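Search this site Go

Last updated: April

Hundumell kitchen trial -- fault review minutes

1. Grip fault
The Berkeo unit logged fault 436 at the hand 14 times this month. The log calls each one "minor." The crockery budget disagrees. Hwang's bench notes put it down to slow fingertip readings.
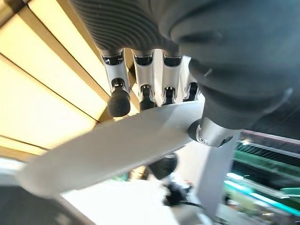

Fingers on the upper edge of a long, flat item.

Agreed to lower the grip limit until the new firmware arrives, an event the supplier describes as imminent and has since winter.

2. Bowls
Bowls remain the worst of it. The foot ring gives the fingertip something to catch on, and the hand then reports a secure hold with great confidence.

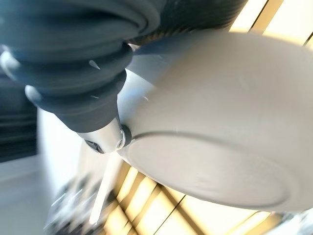 We will stop taking its word for it. Spotter to confirm every hold before a lift -- no exceptions for demos.

3. Stop button
Response was slow in 3 tests. Ticket 689 raised with Vitness and marked urgent, again. Arms to be parked, hands open, before anyone reaches into the sink or dishwasher.

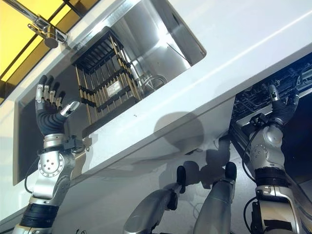

4. Next meeting
2 p.m., after the retest. Bring own mug.

Recent items
Wrist cable inspection
Spotter rota
Crockery reorder form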